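Wellard townhouses: progress report to the lender
Mon 14 January
Prepared by Orsolya Farkas for Traian Anghel

Sales are behind where the feasibility said they would be, and I don't think the summer break explains all of it. Of the 6 townhouses released at Wellard, 2 are under unconditional contract. A third buyer signed in the week before Christmas subject to finance, and I am leaving that one out of the count until the bank's letter is in my hand. The agent's summary includes it. Please use my number.

Grokomik, who are running the marketing campaign, report strong enquiry. I asked for names and got a chart. When Tamara Dinu rang through the contact list herself, most of the people on it wanted a rental or had clicked on the wrong suburb. She found five households she would call real prospects, and she has taken over the follow-up.

The asking prices have not moved. The agent wants a discount on the two end units, arguing that the smaller courtyards put people off. Perhaps they do, but neither unit has had a proper open home yet, and I would like to see one before we give money away. If they are still unsold in June I will come back to you with a revised price list. 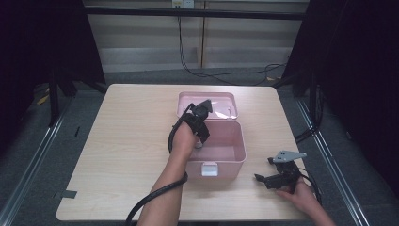
Pink storage box, lid open, on a light wood-grain table.

Works on the remaining lots are closer to plan. Roofs are on and the internal linings have started. The builder, Flasano, has put in a claim for extra drainage along the rear boundary. Tudor Iordache has read it and considers half of it was in the original scope. I agree with him and have not approved payment. The builder says this could delay handover. They said the same about the driveway colour.

Council has still not issued the final titles. We were told "shortly" in spring and we are being told "shortly" now, so the cash flow attached assumes nothing settles before titles are in hand. It looks worse than the last version you saw, and I believe it more.

Paraschiva Bogdan has asked whether the Cheetham site should go ahead on the same model. My view is that it should wait. The case for it leans on Wellard selling at a rate it has not yet managed, and the valuation was done on comparable sales with larger garages.

No further drawdown is requested this month. The contingency is untouched apart from the fencing repair already notified. I will send the signed contracts and the drainage correspondence separately.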